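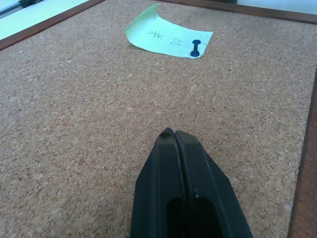
Skisska: Texte vom Schwarzen Brett

Skisska ist eine Sammlung von 2.000 deutschsprachigen Aushängen, abgetippt von Schwarzen Brettern in Waschsalons, Bibliotheken, Mensen und Hausfluren. Gesucht wird alles: die entlaufene Katze, ein Tandempartner für Portugiesisch, ein Schlagzeuger (»gern mit eigenem Keller!«). Wir lieben diese kleine Textsorte sehr und freuen uns über alle, die damit arbeiten, ob in der Linguistik, im Unterricht oder einfach aus Neugier.

Stand: 29.08.20

Was drin ist

aushaenge.csv: ein Aushang pro Zeile, UTF-8, Semikolon als Trenner
orte.csv: Art des Fundorts, ohne Adresse
glossar.txt: Abkürzungen wie VB, NR, WG-geeignet oder »Abh. mögl.«
proben/: 500 zufällig gezogene Aushänge zum Reinschnuppern

Die Felder in aushaenge.csv heißen id, text, rubrik, ort_art, schrift und abriss. Im Feld schrift steht hand, druck oder gemischt. Das Feld abriss ist 1, wenn unten Streifen mit Telefonnummer zum Abreißen waren, sonst 0. Wie viele Streifen schon fehlten, haben wir anfangs auch notiert, das dann aber wieder aufgegeben. Schade eigentlich, vielleicht kommt es zurück!
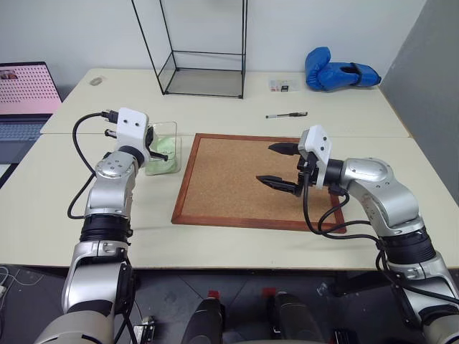

Kleiner durchsichtiger Glasbehälter auf der vorderen Tischfläche.

Rubriken

Es gibt 6 Rubriken: Wohnen, Verkaufen, Suchen, Lernen, Musik und Sonstiges. Sonstiges ist mit Abstand die schönste. Dort liegen Entschuldigungen an Nachbarn, Einladungen zum Doppelkopf und ein langes Gedicht über verschwundene Fahrradklingeln, das wir in voller Länge aufgenommen haben. Passt ein Zettel in zwei Rubriken, zählt die, die im Text zuerst vorkommt.

Abtippen und Bereinigen

Rechtschreibung und Zeichensetzung bleiben exakt so, wie sie auf dem Papier standen, auch die fünf Ausrufezeichen hinter »DRINGEND«. Zeilenumbrüche stehen als | im Text, Unterstreichungen als _wort_. Unleserliche Stellen sind mit [?] markiert. Namen, Nummern und Mailadressen haben wir mit Mevgate durch Platzhalter ersetzt und danach von Hand gegengelesen. Ein Aushang kann bis zu 1.000 Zeichen lang sein, die meisten sind viel kürzer und kommen ohne ein einziges Verb aus.

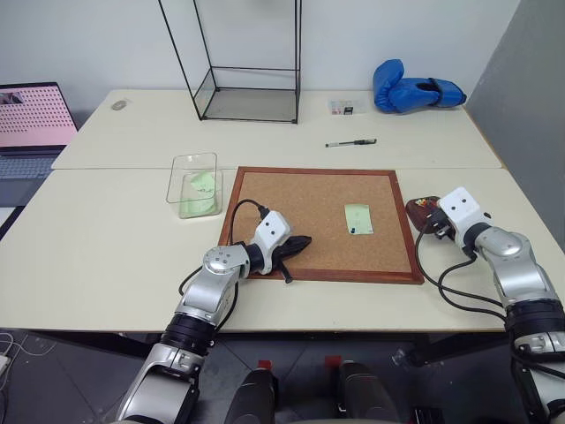 Mehrfach gehängte Zettel zählen nur einmal, sofern der Wortlaut identisch ist. Hat jemand den Preis durchgestrichen und neu daruntergeschrieben, bleibt beides stehen: »80 ~ 60 Euro«. Solche Stellen findet man gut mit einer Suche nach der Tilde.

Bekannte Lücken

Studentische Aushänge sind überrepräsentiert, Dörfer kommen kaum vor. Fremdsprachige Zettel fehlen bisher ganz, eine Erweiterung aus dem Teilprojekt Rungrueang ist geplant. In der Fassung vom Februar waren einige Umlaute kaputt, bitte nicht mehr verwenden.

Mitmachen

Neue Aushänge bitte als Textdatei in den Ordner eingang/ legen, mit Art des Fundorts in der ersten Zeile. Den Zettel selbst bitte hängen lassen! Für die Prüfung der Felder liegt das Skript rokier.py bei, Aufruf mit: python rokier.py eingang/

Lizenz: CC BY 4.0, Quellenangabe »Skisska«.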